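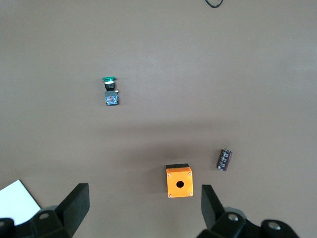 Farville Robotics Club FAQ
By Maysoun Aoun, 4 Aug 2020

Do I need experience to join? Nope! Half of last year's team had never touched a robot. You start with pick-and-place, using ordinary electrical parts: the green push button, the orange box with the round hole, a capacitor. They're all different shapes, so you learn a lot about gripping fast, and it's really fun.

What comes after that?
Trays! Setting a part down neatly is harder than grabbing it, and the whole room cheers when somebody gets it. 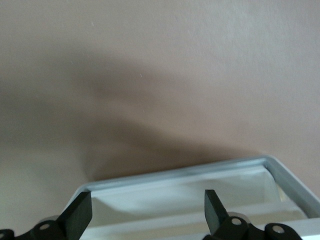

Plan on a couple of sessions before it feels natural. Behrouz Hashemi is there to help with code.

Is there a contest?
Yes, the Trika Cup in November. Each team gets 2 runs, with 100 points possible.

Last updated by M. Aoun
Contact: Farville Robotics Club, Room 17
Back to top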